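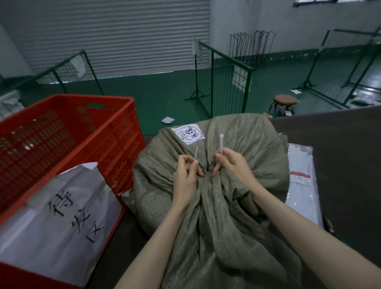 I gave up my allotment in Stallard in August and took on half of Rokeya's plot in Skuneddale. The soil is heavier and the bus ride is longer, but there is a tap at the gate and the beds get sun until early evening.

So far I have put in leeks and two rows of kale. The leeks are doing fine. The kale had caterpillars within a week – I picked them off by hand and put a net over the rest. Vivek says to try garlic next, so I ordered some and it should come on Tuesday.

The shed still needs a new hinge. Arif has one in his garage that might fit. If not, I'll stop at the hardware store in Keane and get a pair.

Posted by Fenna Willems | Contact | © Fenna Willems | Back to top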